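Human Research Ethics: Site Monitoring Checklist, with Reviewer Comments
Study: Furnstead sleep and shift-work cohort
Monitoring visit completed June 9, 2019

1. Current approved protocol on site
Satisfactory. Version 12 is in the binder. So is version 11, in front of it. Please remove version 11, or at least stop giving it the nicer tab.

2. Consent forms signed and dated by participant
Partly met. 46 files reviewed. All signed. In two of them the participant has dated the form with their own date of birth, an understandable reflex that places the consent some decades ahead of ethics approval. File notes required; do not "fix" the originals.

3. Consent form readable by the people asked to sign it
Needs attention. The phrase "notwithstanding the foregoing" appears twice on page one. The study coordinator told me participants "don't mind it." They don't read it, Efua.

4. Identifiers stored separately from data
Not met at first look, met by lunch. The linking key was in a locked cabinet, as the protocol promises. The cabinet key was on a hook labelled CABINET KEY. It has been moved, and I have asked not to be told where.

5. Participant payments
Satisfactory. The $2,000 float reconciles to the cent. I checked it again out of sheer disbelief.

6. Adverse events and complaints log
Satisfactory. One complaint, concerning the waiting room radio, resolved in May by unplugging it. Not strictly reportable, but a model of prompt corrective action.

7. Staff training certificates
Partly met. Zlatko Petkov's certificate has lapsed. He is to complete the refresher within 21 days and should have no participant contact until he does. He took this well, possibly too well.

8. Withdrawal procedure
Needs attention. Staff could describe it. No two described the same one.

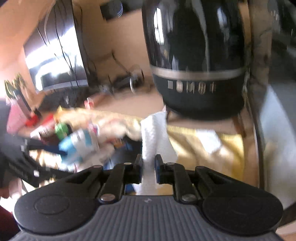
Checklist and comments: Réka Katona, Research Integrity Office
Second reader: Gorazd Begović

9. Retention and disposal
Satisfactory on paper. The shredding bin was full to the lid and its collection slip unsigned. Book the pickup and file the slip.

10. Amendments submitted before being carried out
Met, with one wobble. The new recruitment poster went up the day before approval came through. Report it as a minor deviation. Enthusiasm is not a category on the form.

Overall: continue, with conditions at items 2, 3, 7, 8, 9 and 10. Written response to me, copied to Gorazd, in one attachment please. Last time there were nine, and one was a lunch menu.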